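Okay, two months with the Hornura hand-held gripper kit and I finally have enough thoughts for a thread. Short version: I like it a lot!

The kit comes with a pair of grippers, the marker cubes that mount on them, a charging dock and a license for Flirkell, the software that turns your hand motion into training data for an arm. You do the chore yourself, the arm learns from it later.

Setup took me one evening. Most of that was calibration, and most of the calibration was me holding the cubes at the wrong angle (the quick start guide has a drawing for this, go look at it before you start).

Things I've been recording: moving plates, putting lids on cups, picking up little stuff right at the edge of a table. That last one is my favorite test for any gripper. Flat hard fingers hate edges. The curved ones on this kit do so much better than I expected. 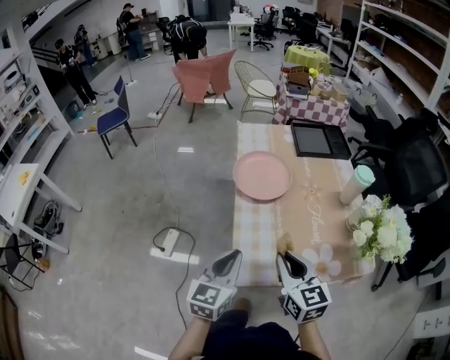

Can you use just one gripper to start with?

Flirkell has a single-hand mode and it works fine for simple pick and place. I'd still get the pair, folding and opening things really want both hands.

Numbers for the people who like numbers: I'm at 3059 recordings so far, and 2165 of them passed the Flirkell quality check. Most of my rejects are from moving too fast. Slow down a bit at the grab and the pass rate climbs right away.

Messy backgrounds have been no problem for me. I tried a plain white tabletop and then a really loud flowered cloth and the tracking held up on both. Low light is another story, turn on a lamp.

Gripes, I have 2. The trigger spring is stiff and my thumb is sore after a long session. And the export to Gidey format still drops the timestamps every so often, so check your files before you delete anything.

I also had the Deditz kit on loan for 12 days. Lighter in the hand and a nicer carrying case, but the fingers are straight and I kept fumbling small things. If you mostly move boxes it might suit you better.

Next up is cutlery. Forks scare me a little. Will post how it goes!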